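Tipoki clinic to open wound care room, stitch removal to move from hospital

March 28, 2022

People in Tipoki who need stitches checked or taken out will soon be able to have it done in town. The Luvlow Clinic said it will open a wound care room next month, ending the trip to the hospital in Asport for most routine follow-up visits.

The room will be on the ground floor, next to the pharmacy counter, in the space that held the clinic's records until December. It will have two treatment chairs and its own entrance from the parking lot.

Until now the clinic has sent nearly all wound patients back to Asport, 40 miles away on the county road. The bus makes that run in the morning and comes back late in the afternoon, so a visit of a few minutes can use up a day.

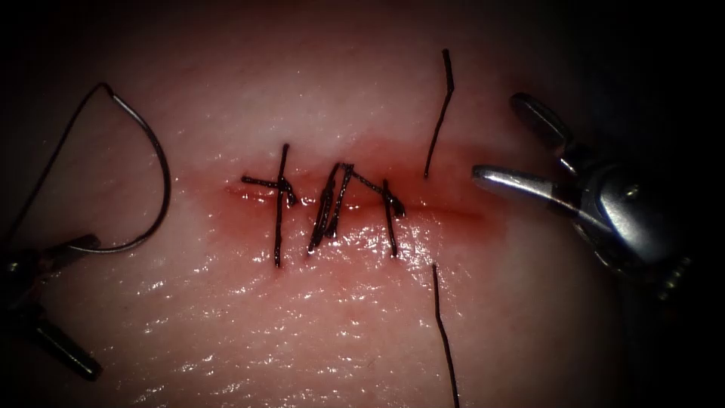

The new service covers cuts that have been closed at any hospital or urgent care office, along with small surgical wounds. Patients should bring their discharge sheet, which lists the date of the repair and the kind of stitch used. Staff will want to know whether the wound was closed with one running thread or with separate stitches. Separate ones, like the three black stitches set across a straight cut here, are each tied with their own knot and are snipped and lifted out one at a time. A running stitch is taken out differently, and the clinic is setting aside longer appointments for those.

Nurses will also change dressings, check for infection and show family members how to care for a wound at home. Deep wounds, animal bites and anything still bleeding will continue to go to the emergency department in Asport.

The clinic asked patients not to remove stitches themselves. It said nurses see people every season who have tried it with kitchen scissors and left a piece of thread under the skin. 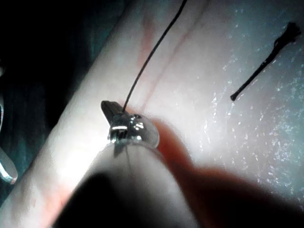 Do patients need a referral from the hospital?

Anyone with a discharge sheet can call the front desk and book directly. People who have lost the sheet can ask the clinic to request a copy, but should allow an extra day.

The room will be open on weekdays from 8 in the morning until noon. Afternoon hours may be added in the summer if there is enough demand. A visit will be billed as a regular nurse visit, and the clinic's sliding fee scale will apply to patients without insurance. 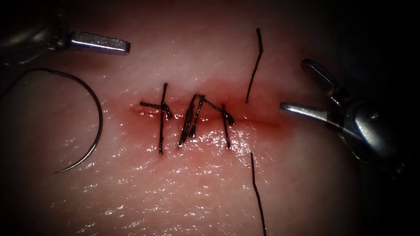

Kelorska building work

Part of the money for the room came from the sale of the clinic's former branch office in Kelorska, which closed after its roof was damaged. The rest came out of the clinic's equipment budget. Plumbing and flooring are finished, and the county inspection is the last step before opening.

Kelorska residents will be able to use the Tipoki room on the same terms. The clinic is talking with the bus operator about a stop at the side entrance, which would spare riders the walk up from Main Street.
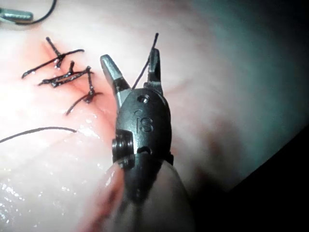

No decision has been made on the stop, and for now riders should get off at the library. Parking in the side lot will be limited to patients during the morning hours, with three spaces kept for people with disabled permits. Appointments can be made by phone or at the front desk once the opening date is posted on the clinic door.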